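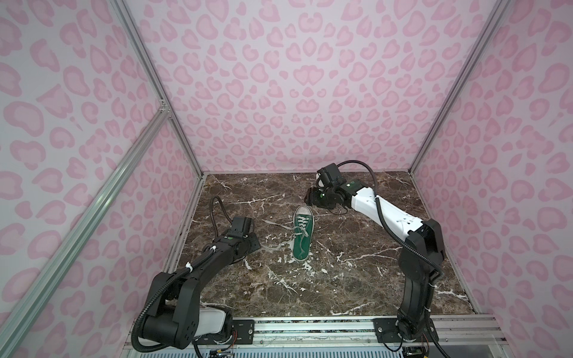 Green canvas high-top with its laces undone, on the brown marble floor of the lacing booth.

Trallow's open day in June was mostly about shoes. The firm restores and re-laces canvas footwear for hire shops and theatre wardrobes, and once a year it opens the workshop from 10 in the morning. I paid 5 euros at the door and got a paper map and a coffee token.

The first stop was the sorting room, where Raymonde Hawthorne showed us how the pairs come in. They arrive in sacks, often tied together by the laces, and each shoe gets a tag through the top eyelet. She said 3,203 pairs went through last year. Anything with a split sole goes back to the customer unrepaired. Scuffs on the toe cap are left alone unless somebody has asked for them to be cleaned, and theatre people usually want them kept.

Next door is washing. Laces come out and go into mesh bags by length, uppers are brushed by hand with soap and cold water. The drying racks take up most of the corridor and we had to go along it in single file. Green and navy canvas fades quickest, according to Mathis Fleury, and he keeps those racks away from the window.

The booth was further on, past the stores. It is lined with pink leopard print, back and sides, in an aluminium frame, and the floor is dark brown marble with white veins. The shoe on show was a dark green high-top, toe towards the back wall, white rubber round the sole and a fair amount of wear on the toe cap. Its laces were a greyish white and lay out to the left across the marble. I liked the pink more than I expected to. A woman behind me wanted the same pattern for her hall.

After that came a talk by Armelle Delorme on laces – flat, oval and round, cotton against polyester. Flat cotton holds a knot best on canvas. The firm buys it on reels and fits the tips in the workshop. The talk ran to 20 minutes and the questions went on longer, mainly about children's shoes.

The shop at the end had spare laces, brushes and a few unclaimed pairs. I bought brown laces for my walking shoes, and they are too short.

Parking is in the yard behind the building. The coffee closes at 4.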